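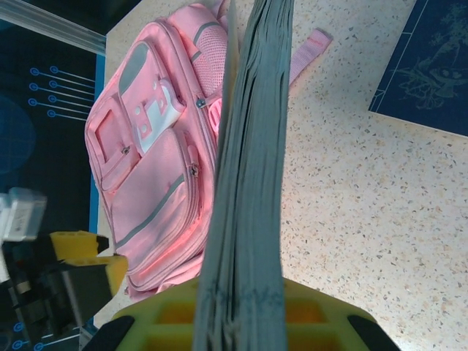

I've been meaning to write up what we learned in July, and the book-into-backpack task is the one I keep telling people about (sorry to my sister, who has now heard it over two dinners!). Lenka's idea was simple enough — keep the wrist camera view, but train on fewer demonstrations and make each one start from a different spot on the table. We had 30 near-identical demos before. With 22 varied ones, the policy failed 4 times in testing, where the old one had failed nine, and I made Alistair rerun the whole thing before I'd believe it.

Thick books are still the hard part, I'm afraid. They fill up so much of the wrist view that the bag is half hidden behind them, and the arm gets hesitant. Drita wants to try feeding in a few past images next, and I'm all for it.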